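How to Track Down a Gripper That Drops Things When It Gets Close

Applies to: two-arm tabletop cells with wrist cameras and parallel fingers
You will need: a hex key set, a flashlight, cable ties, a paint marker, patience

Our two-arm cell has one job this month, which is to put poker chips back in a poker chip case. It was doing fairly well at it until March, when the right arm began letting go early. It would pick up a chip, travel nicely, arrive over the case, and open its fingers a little too high, with the air of someone dropping a letter in a mailbox. Chips landed on edge and went touring. The log said "place complete" every time. The log is an optimist.

What follows is the order in which I now check things. It is the reverse of the order in which I checked them the first time, which cost me most of an afternoon and one perfectly good calibration.

Before you start

Hit the emergency stop and leave it in. Pausing the task from the screen is a different thing. A paused arm is still powered and still has opinions, and your hand is about to be between its fingers. Dorothy Cropper, who wrote our safety sheet, put this in capitals and taped it to the monitor, where it covers the clock.

If your arms sag when power is cut, support the forearm first.

Step 1. Look at what the wrist camera sees

Pull up the recorded wrist view for a failed run and step through it slowly. Skip the successful ones for now. You are looking for the moment the fingers open, and for how far the case rim is from the fingertips when they do.

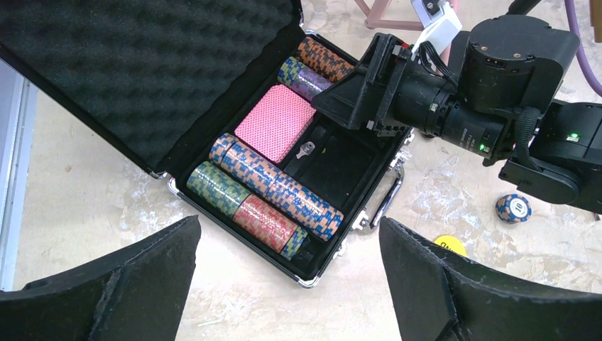
Write down the gripper width and the force reading at that moment. On our cell the software (Etix, for those following along with the same setup) decides it has touched down when the force reading jumps. Then it opens up. In the bad runs the jump was there all right, but it came while the chip was still in midair. So the arm was convinced it had hit something. I spent a long time looking for the something.

Step 2. Rule out the case

Run the same motion with the case taken out and nothing in the fingers. If the force reading still jumps, the case is innocent and you can stop measuring its lid. If the jump disappears, check for contact with the rim, the handle and the latches, in that order. Open lids wander, too. Mark the floor at the corners of the case so that it goes back to the same spot.

Ours jumped with the case out. I checked the lid anyway.

Step 3. Follow the cable

This is where the fault was, and where I'd start if I were you. With the stop still in, move the arm by hand through its last stretch of travel and keep your eyes on the cable the whole way. You want to see slack at every joint in every pose. A cable can look generous with the arm parked and be pulled tight as a banjo string when the elbow opens out.

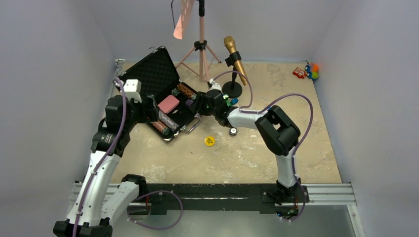
Somebody (me) had added a tie close to the wrist the week before, to make things tidy. At full reach the tie tugged the cable, the cable tugged the wrist, and the force reading went up by 7 newtons. The threshold was set at 3. As far as the software could tell, that was touchdown.

Cut the offending tie. Put the new one on the link before the joint, never across it, and leave a loop you can get two fingers through. Move the arm through its travel again by hand. Then do it once more with the wrist rotated the other way, a pose I forgot.

Step 4. Check the fingers while you're in there

Tug each finger sideways. Any play at all, tighten the screws and draw a line across each head with the paint marker. Next time you can see at a glance whether one has turned.

Step 5. Bring it back slowly

Clear your hands, release the stop, and zero the force reading with the arm in its home pose. Run at 30 percent speed with nothing in the case. Watch the force plot, which should now stay flat until there is something to touch. Go up to 100 percent only after a full set of clean placements at the low speed.

What not to do

Don't raise the threshold. It will look like a cure. I set ours well above the cable tug, the dropping stopped, and the arm then pushed down on a stack of chips with real conviction before it noticed they were there. The threshold is also what makes the arm back off from a hand.

Don't recalibrate the camera either, unless Step 2 gives you a reason. I did, and had to do it again the next morning to undo the first one.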